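*Updated 31 Mar 2026*

# Rhubarb Shrub, and Three Drinks to Put It In

Every spring I buy more rhubarb than any one household could reasonably eat, and every spring, after the second crisp, somebody at my table starts asking whether we could please have something else for dessert. So a good part of it ends up in a jar with sugar and vinegar, and by the time the weather is fit for sitting outside I've got a pink, sharp, slightly earthy syrup in the refrigerator door that makes a very nice drink with gin and an equally nice one with no alcohol at all.

If you've never made a shrub, it's an old-fashioned way of keeping fruit: you draw the juice out with sugar, then add vinegar. You end up with something you'd never want to drink straight (well, I have been caught with the spoon), but a little of it in a tall glass of bubbles wakes the whole thing up. It does the work of the lemon and the work of the simple syrup at the same time, which makes it a friendly thing to own if you like having people over and don't like squeezing citrus while they stand around your kitchen watching you.

There are two ways to go about it. You can simmer the fruit, which is quick and gives you a jammy, rounder flavor, or you can leave it cold and let the sugar do the pulling. I make mine cold. The color is prettier and it still tastes like raw rhubarb, that green, almost cucumbery thing that disappears the minute it hits a hot pan.

## What you'll need

- 326 grams of trimmed rhubarb stalks
- 326 grams of plain white sugar
- One cup of apple cider vinegar
- A small pinch of salt
- A strip of orange peel, if you have an orange going

You'll also want a glass or stainless steel bowl, a fine strainer, a clean bottle or jar with a lid, and a kitchen scale. I know, I know, the scale. I resisted for years. But rhubarb chopped small packs into a measuring cup very differently from rhubarb chopped large, and with a scale you can use whatever quantity you brought home and just match the sugar to it. My own odd number is simply what one bunch from the farm stand in Pollcombe came to after I'd trimmed it, and the batch was so good that I wrote it on the card and have never changed it.

A word on the stalks. Redder ones make a pinker syrup, but the greener ones taste every bit as good, so don't pass up a nice crisp green bunch if that's all there is. Look for stalks that snap. Cut away every bit of leaf and throw it out, as the leaves are poisonous, and take off the dry brown end at the bottom too. There's no need to peel them.

For the vinegar, I use Castach cider vinegar, the unfiltered one, and I buy it at Fashola, the little grocery I've been going to since we moved here. Any cider vinegar you'd be happy to put in a salad dressing will be fine. White wine vinegar makes a cleaner, more delicate shrub that I like quite a lot with sparkling wine. Plain distilled white vinegar is too harsh for my taste, and balsamic will turn the whole batch the color of pond water, which I learned on a night when we had company.

## Day one: fruit and sugar

Rinse the stalks, dry them, and slice them thin, thinner than you would for a pie. I aim for slices like the celery in a tuna salad. Thin slices give up their juice faster and more completely, and you won't have to do as much pressing later on.

Put the slices in the bowl, pour the sugar over, add the salt and the orange peel, and stir it all around until every piece has a coat. It will look like far too much sugar. Cover the bowl and put it in the refrigerator for 18 hours. I usually start after supper and come back to it the following afternoon, and if I walk past the refrigerator in between I give the bowl a stir, because sugar likes to settle in a drift at the bottom where it isn't helping anyone.

After a few hours you'll see liquid coming up around the fruit. By the end, the slices should be limp and a bit translucent, sitting in a good deep puddle of syrup. If yours still look perky, leave them a few hours longer. A cold refrigerator slows things down, and so does rhubarb that came from the very back of the produce drawer.

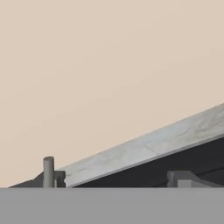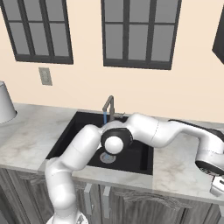 ## Day two: strain and add the vinegar

Set your strainer over a clean bowl and tip everything in. Let it drip by itself for a while first — go and read a chapter of something — and then press gently with the back of a spoon. How hard you press is up to you. A light hand gives you a clear, jewel-like syrup, and a heavy hand gives you more of it, only cloudier. I press fairly hard. I was raised not to waste food and a cloudy drink has never bothered me.

There will probably be some sugar left at the bottom of the first bowl. Scrape it into the syrup. Then pour in about three quarters of the vinegar, stir well, and taste a few drops on a spoon. It should make you sit up a little. If it's mostly just sweet, add the rest. Keep in mind that the sharpness softens over the next several days, so what seems slightly too sour today will likely be just right by the weekend.

Pour it into your bottle, put the lid on, and shake until the last of the sugar is gone. If a few grains hang on at the bottom, shake it again tomorrow, and again the day after if you need to.

Please don't throw out the spent rhubarb! It's candied, more or less. I fold it into yogurt, or spoon it over vanilla ice cream, or heap it on toast with a soft cheese. It keeps for three or four days in a covered dish.

## Letting it rest

You can drink it right away, and I won't pretend I haven't. But a new shrub tastes like two separate things, fruit syrup and vinegar, standing at opposite ends of the room. Give it five days in the refrigerator and they'll have been introduced. After a week it's lovely.

I keep mine cold the whole time and try to finish the bottle within a month or so. If you ever see mold, or it starts to fizz on its own or smells yeasty, pour it out and make another. Rhubarb is cheap in April.

## Three drinks

### The tall one with gin

This is what I make when friends come over and the porch chairs are out.

- Two ounces gin
- One ounce rhubarb shrub
- Three ounces cold club soda
- A ribbon of cucumber

Fill a tall glass with ice, add the gin and the shrub, and stir until the outside of the glass feels cold. Top with the soda and give it one more slow turn with the spoon. Slide the cucumber down the side.

I like Orneck gin here. It's a soft, gentle one at 80 proof, and it lets the fruit have its say. With a big piney gin you may want to go up to an ounce and a quarter of shrub so it doesn't get bossed around.

### The one with bubbles

Put half an ounce of shrub in the bottom of a flute or a small wine glass and top it slowly with chilled dry sparkling wine. Pour down the side of the glass and stop halfway, as the foam comes up fast. A dry wine matters here, the shrub is bringing plenty of sugar of its own. I've served this at two Easter lunches now and a bridal shower, and at the shower we ran through an entire bottle of shrub before the sandwiches were out.

### The one for everybody else

An ounce and a half of shrub over ice, topped with ginger ale or plain seltzer depending on how sweet you like things, with a squeeze of orange. For children I go down to an ounce and use all ginger ale. My favorite version has seltzer and a few mint leaves, clapped once between my palms before they go in.

If you're making a pitcher, mix the shrub and the orange juice ahead and leave the bubbles out until people are actually holding glasses. A pitcher that has sat through the hellos will be flat.

## If something seems off

**Too sour.** Wait a few days before you do anything at all. If it's still puckering, stir in a spoonful of honey and shake hard.

**Too sweet.** Add vinegar a teaspoon at a time, tasting as you go.

**Thin and watery.** The rhubarb was probably still wet from rinsing. Use a little more shrub per glass and go easier on the soda.

**Not pink.** You had green stalks. A single strawberry, sliced and put in with the rhubarb on day one, will blush the whole batch and you'll hardly taste it. Three or four strawberries and you've made strawberry rhubarb shrub, and I wouldn't complain about that either.

Once the rhubarb is over I do the same thing with cherries, pitted and torn in half, and later on with peaches. Same weight of sugar as fruit, same wait in the refrigerator. Peaches need a touch less vinegar, and with those I skip the orange peel and drop in a couple of basil leaves, fishing them out before I bottle it.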